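Workshop and Desk Notes: Looking After White Boards and the Small Things Kept on Them

Filed under: Surfaces, Storage
Updated 2019-12-06

These notes cover loose white boards laid flat on a table as a working surface, with the erasers, chalk, pens and cups that go with them. Wall-mounted boards are dealt with on a separate page.

Choosing a board for flat use

A board used flat takes more abrasion than one on a wall. Sleeves drag over it, cups slide on it and grit settles on it overnight. Melamine-faced board is cheap and scratches early. Painted steel lasts longer. Enamelled steel lasts longest but chips at the corners if dropped, and a chipped corner will rust.

Check flatness before buying. Lay a straight edge across both diagonals and look for light underneath. A bow of 2 mm over the length is tolerable. More than that and the board rocks each time weight comes on a corner.

Cut boards a little smaller than the table top. A margin on each side gives the fingers something to get under when lifting, and keeps the board's edge away from the table's edge, where it would catch on clothing. If the table has a cable hole, finish the board short of it.

Stopping it from sliding

Use thin rubber dots, one at each corner and one in the middle. Dots of different thickness are worse than none. Double-sided tape holds well but lifts varnish, especially in a warm room. The Dobre grip mat is adequate on varnished wood. On oiled wood it left a faint pattern after three weeks in our workshop, so put a sheet of plain paper between the two.

Lift the board in May and again before winter and wipe the table beneath it. Dust that gets under a board works like fine sandpaper.

Cleaning

Dry wipe first, always. A damp cloth on loose marker dust makes a grey film which then needs solvent.

For ordinary marks: clean dry microfibre, straight strokes, turn the cloth often.
For ghosting: isopropyl alcohol on the cloth, never poured on the board. Leave for 3 minutes with the window open and no naked flame nearby, then wipe off.
For permanent marker: go over the line with a dry-wipe pen and wipe both off while fresh.
For pencil: a white vinyl eraser, lightly.
For tape residue: a few drops of vegetable oil, then washing-up liquid, then water.

Avoid scouring powder, cream cleaner and melamine sponge. All three dull the coating, and a dulled coating holds ink. Plolden spray is acceptable but leaves a slight bloom if it dries before wiping.

An overall grey or bluish cast may be old ink, or it may be the lighting. Carry the board to a window before spending an hour on it.

Small items: cups, erasers, chalk

Mesh cups are preferable to solid ones in a dusty room. Dust falls through the mesh and can be tapped out, and a leaking pen shows early. The drawback is the rim at the base. On the cheaper cups the wire ends are not folded in and will score a coated surface. Run a fingertip round the base carefully. If it catches, fit a felt ring or a length of split silicone tube.

Wash mesh cups in warm soapy water with an old toothbrush and dry them upside down on a rack. Left wet, they rust at the spot welds first. The Gorkex cup has a powder coat that has stood up to two years of this - the Dutedus one began to flake along the rim after the first winter.

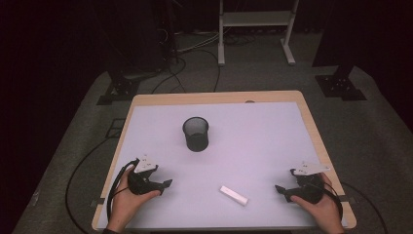

Pale items on a pale board are easily missed and get swept off with the cloth. Erasers and stubs of chalk are the usual losses. A dark container can be picked out at once, as with the black mesh cup here, while the small white block nearer the front edge has very little to set it off from the board. Wrap a turn of coloured tape round any white eraser, or keep it in the cup when not in use. Cups are best placed well in from the edge, clear of sleeves and trailing cables.

Over carpet

Chalk dropped on carpet should be left dry and vacuumed with the bare nozzle, no brush. Brushing drives it into the pile. Dry-wipe ink on carpet is blotted with alcohol from the outside of the mark inwards, using white cloth only. Test a hidden patch first.

Table feet on carpet sink unevenly. Check the top with a spirit level once the table has stood a week, and pack the low foot with thin card. Round items roll off a board that is out by very little.

Storage

Stand boards on the long edge, face to face with a sheet of paper between. Do not lean them at an angle against a radiator. The core dries on one side and the board takes a permanent curve.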